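Prillbridge's Repair Hall has had its best spring yet! Between opening day and May 22, 2026, neighbours brought in 3,036 broken things, from toasters to garden radios, and plenty went home again instead of to the tip. 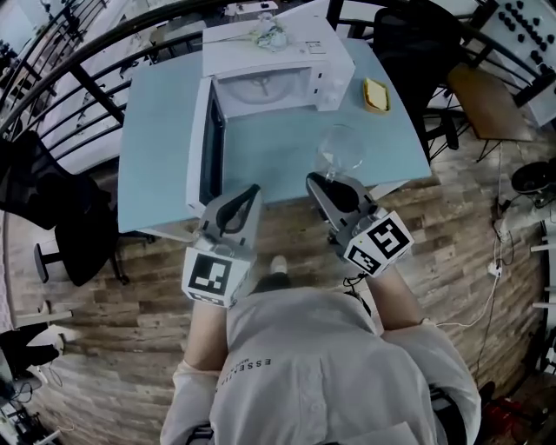
*A white microwave with its door open on a light blue table.*

Kitchen appliances were the runaway favourite, with lamps close behind (so many lamps!). The hall on Joubert Street now has 12 benches, up from 6 last August, and there's still a queue down the steps most mornings. Sulteck, the hardware shop next door, has been lending out soldering irons and keeps a shelf of fuses just for visitors.

The mood is lovely. People swap screws, stories and the odd slice of cake, and children are welcome at the sewing table.

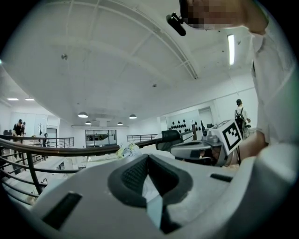
## Coming up

A bike evening is next, with room for 30 riders. Bring your own inner tubes, and sign up at the Seltero café counter. Entry is free, and the kettle will be on.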